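Why Did the Robot Stop? A story about a mixed-up floor

Print this page | E-mail this page
Last updated: May
34 shares | 10 comments

Robots make mistakes. Some of the mistakes are small, like dropping a sponge. Some could hurt a person or break the robot. The people who build robots spend a lot of their time looking for mistakes, and then working out where each one came from.

This page is about one mistake made by a robot called Flenum. It has two arms, and each arm ends in a gripper, which is the part that does the job of a hand. Flenum was being taught to pick things up from the floor and put them away. It was good at this. Then one morning it started to push its grippers at the floor as if the floor was not there.

Practising in a pretend place

Before Flenum picks up anything real, it practises inside a computer. The computer draws a room, and it draws the robot too. This is called a simulation. It is a bit like a video game, except that the player is the robot's own control program.

Simulations are useful for three reasons. They are quick, so a robot can have 2,000 tries at a job while everybody is asleep. They are cheap, because a pretend plate costs nothing when it breaks. They are also safer, because a pretend arm cannot hit a real person.

The rooms do not have to look like rooms you know. Floors, walls and windows can be any colour, and the computer can put them together in odd ways. Flenum's team calls its pretend places Katene rooms, after the program that makes them. The idea is that if a robot can work in lots of strange places, it will not be confused when it meets a kitchen with a new carpet.

How does a robot know which way is down?

You know which way is down without looking. Inside your ears there are tiny tubes with liquid in them. When you tip your head, the liquid moves, and your brain gets a message.

Many robots have a part that does a similar job. It is called a tilt sensor. It tells the robot's computer how far the body is leaning, and in which direction. The robot also has cameras, so it can compare what it sees with what the tilt sensor says.

Most of the time the two agree. If the camera shows a level floor and the tilt sensor says the robot is standing up straight, the robot can carry on. Trouble starts when they disagree.

What went wrong

Flenum was on try number 212 when its arms slowed down. Then they went down too far. In a real room the grippers would have hit the tiles hard. In the simulation they only bumped and stopped, and the program wrote a line in its error list. It did the same on the next try, and the one after that.

Darcy Whitcombe came in at eight o'clock and saw the error list. Darcy played back the tries one at a time. The robot's white body was low in the view, and its two grippers were close to a blue-grey tiled floor. Everything was leaning over. There was a checkered pattern up at the top where you might expect a ceiling, and a cabinet that seemed to hang the wrong way up.
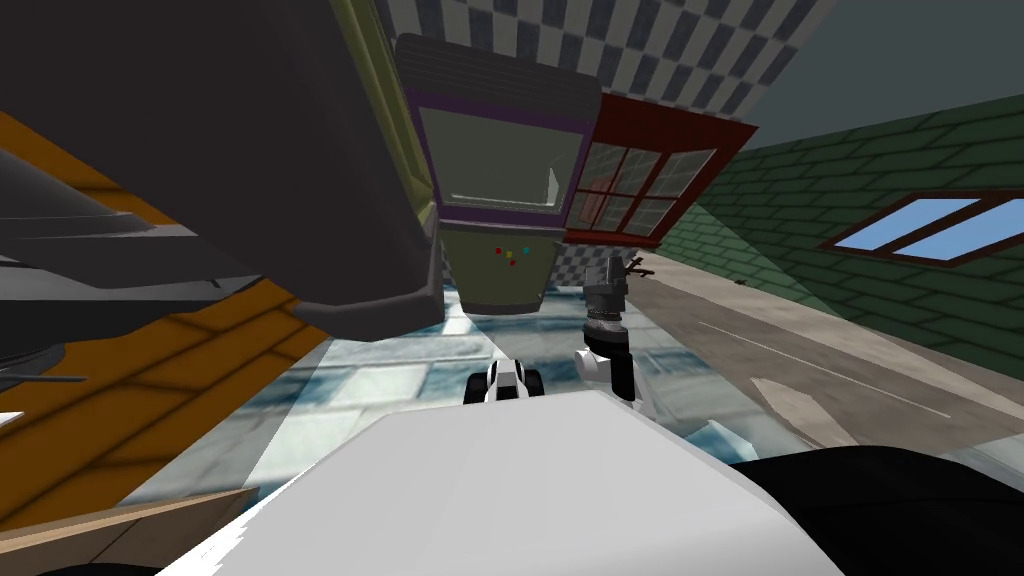 Manaia Rutherford said the first thing to find out was whether the room was wrong or the robot was wrong, and that nobody should change any settings until they knew. If you change two things at once, Manaia said, you can make the fault go away and never learn what it was.

So they left everything as it was and made a list of what could cause the problem:

The room might have been built at an angle by mistake.
The camera might have been turned round.
The tilt sensor might be sending the wrong numbers.
The robot might have fallen over earlier and not noticed.

They tested the ideas in order. First they put a pretend ball in the room and let it go. It fell straight to the tiles and stayed there. That meant the room was fine. Next they checked whether the robot had fallen over. It had not. Its base was standing where it had started.

Then they looked at the camera settings, and there was the fault. The evening before, somebody had added a new camera position called Custer. The new position was turned a long way round compared with the old one. The picture it sent was tilted, but the robot's program had not been told. It still believed that the bottom of the picture was the floor side and the top of the picture was the ceiling side.

The tilt sensor was saying "you are upright". The camera was saying "you are nearly upside down". The program had to choose, and it had been set to trust the camera. So it worked out the distance to the floor in the wrong direction, and the arms kept going.

Try it yourself

You can feel a small version of this problem. You need a phone or tablet that shows its camera picture on the screen, and a grown-up to help.

1. Put a plastic cup on a table in front of you.
2. Ask the grown-up to hold the phone sideways or upside down, with the camera pointing at the cup. Turn off the setting that makes the picture spin round by itself.
3. Look only at the screen and try to touch the rim of the cup with one finger.

Go slowly. Most people reach the wrong way at first. After a few goes you will get better, because your brain learns the new rule. Flenum could not learn the new rule in the middle of a job. It did what its program told it.

How they fixed it

The first repair was simple. Corey Henare typed in the correct angle for the Custer camera, and the arms went to the right height again.

The second repair took longer. The team wanted the robot to stop by itself if this ever happened again, even if the cause was something else. They added a rule. If the camera and the tilt sensor disagree by more than 10 degrees, the arms must stop, stay still and ask for help. The robot is not allowed to guess.

They also added a limit on how hard a gripper may press. If it feels a push that it was not expecting, it lets go of the job and moves back a little way.

After that they ran all the tries again with the camera turned to lots of different angles on purpose. In 34 of those tries the robot stopped when it could have carried on safely. That is annoying, but the team decided it was better for a robot to stop too often than too late. They are still working on it.

Why it matters in real rooms

Real cameras get knocked. A screw can work loose, or a person cleaning a robot can nudge the camera and not see that it has moved. If the fault had first turned up on a real robot, it could have cracked a tile, bent a finger pad or trapped somebody's hand.

This is why robots that work near people have a stop button, and why you should never stand close to a robot arm unless the person in charge says you can. An arm that is still may be switched on and waiting.

Words to know

Gripper: the part at the end of a robot arm that holds things.
Simulation: a pretend place made by a computer, used for practice and testing.
Tilt sensor: a part that tells a robot how far it is leaning.
Fault: something that is not working as it should.
Error list: a record of things that went wrong, written by the program as it runs.

Words by Trudy Lowther for the Stollelura children's pages. Checked by Ruby-Lee McPhee.

Print this page | E-mail this page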